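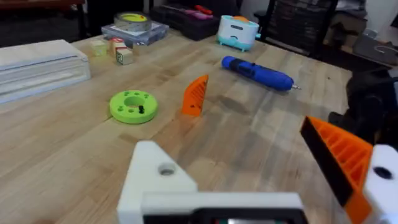
Kasun Mollah wrote in after the last newsletter to say he'd had ringing in his left ear for 7 years and was told, by more than one person with a diploma on the wall, to go home and live with it. Could we please talk about that? Yes, Kasun, we can, and I'm sorry it took me an issue to get to it (I had a stack of hay fever letters that wouldn't quit).

I've had tinnitus myself since my early thirties. Mine is a high, thin whine, a bit like an old television left on in another room, and on a bad night it's loud enough that I'll get up and check the refrigerator. So I have feelings about "live with it." I think the advice is half right and delivered terribly. Most of us do end up living with it, and living pretty well, but there's a lot that can be done along the way, and being shown the door isn't one of them!

First, get your hearing tested if you haven't. A real test, in the booth, with the headphones and the little button. Plenty of people with ringing have some hearing loss they never noticed, and for some of them a hearing aid takes the edge off the noise too. I put mine off for ages and felt silly afterward. And if the ringing is in one ear only, like Kasun's, or it beats in time with your pulse, or your hearing drops suddenly, please don't wait for a newsletter to tell you what to do. Call your doctor. Sudden hearing loss is a same-day phone call.

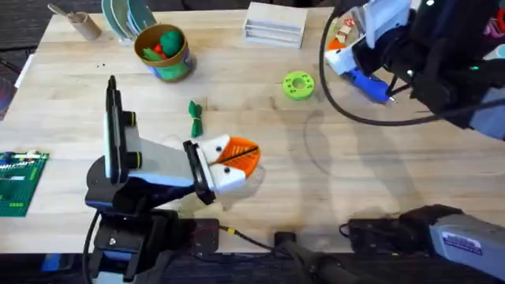

Halwood Hearing and Balance Club

Then there's sleep, which is what most of your letters are about. A silent bedroom is the worst place in the world for me. I run a fan all year, even in November with two blankets on, and my husband has stopped complaining. Rain sounds work for some people. One reader swears by a radio set between stations, turned down so low she can barely hear it. Low is the trick, by the way. You don't want to drown the ringing out, you want something next to it that's a little more boring.

I also got several questions about drops and pills sold online for tinnitus. I tried 5 different bottles over the years, and the only thing that got lighter was my purse. Please run anything new past your pharmacist, especially if you take blood thinners or blood pressure medicine. While you're there, ask whether anything you already take could be making the ringing louder (high doses of aspirin can do it), but don't stop a prescription on your own.

What helped me most was a kind of talk therapy, cognitive behavioral therapy, and I went in rolling my eyes. I thought they were going to tell me it was all in my head, and I had a smart answer ready about where else it would be. What we did was work on the panic, the 2 a.m. "what if it never stops" business. The whine is still there. I just get through whole afternoons without thinking about it, which I couldn't have imagined back when it started.

Kasun also asked about coffee. Some people say it makes theirs worse, mine doesn't seem to care, and quitting all at once gave me a three-day headache. If you want to test it, cut down slowly and keep a few notes.

The tinnitus evening is on again at the Irkness Road library, in the downstairs room, and you don't need to be a member. Bring a question, bring your spouse, bring earplugs if the hand dryer in the hallway bothers you as much as it does me. Letters for the next issue can go in the box at the front desk or come to me by email, and if you wrote about dizziness, I have yours and I'm getting to it.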